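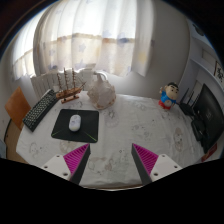 Positz tests grippers, and the arms, cameras and controllers that get bolted to them, for companies that would like a second opinion before they sign for a crate of the things. We are small and we like it that way, mostly. A good part of our work happens on ordinary furniture with ordinary clutter, and a white computer mouse on a black mouse pad is one of our favorite opponents. It is glossy and oval, and it sits low, so a pair of fingers has to come down on either side of it without scraping the pad or losing its nerve. The magenta ribbed inserts are the current favorites for this sort of job. The model ship stays out of reach for now. We have looked at the rigging, and we have looked at our insurance.

The company was started by Lâm Âu, who had spent years writing data sheets for other people's grippers and had begun to feel bad about it. A data sheet will tell you how hard a finger can squeeze. It is quieter on the subject of what happens when the object is a shell with lumps on it, or when the tablecloth decides to come along for the ride. Lâm rented a room, bought a used arm and wrote the first Positz report, which ran to 4 pages and lost us our first client. The second client asked for a copy of it.

What we do now is much the same with better chairs. You send us your hardware and tell us what it is supposed to pick up. We run every gripper through 1000 grasps on the same set of household objects, then through your own objects, then through whatever we happen to find in the kitchen. Fingers get weighed before and after. Pads that wear out go in an envelope with the report, so you can hold the bad news in your hand.

We also compare controllers, which is slower and makes for worse dinner conversation. Our Macedo bench runs two of them side by side on one arm, swapping between grasps, and the log tells us which one hesitated. Camera trials are done in plain daylight with the curtains drawn, because that is the light most people have.

We have three standing rules. We don't take a cut from anyone who makes grippers. We publish the grasps that failed along with the ones that didn't. We don't give out stars, medals or badges, although Kindinico has asked twice and offered to design them.

Our workshop is in Ovmont, over a shop that sells door handles. Visitors are welcome in the afternoon if they write first. Please don't move anything on the tables.

Contact Positz | Copyright Positz, all rights reserved | Back to top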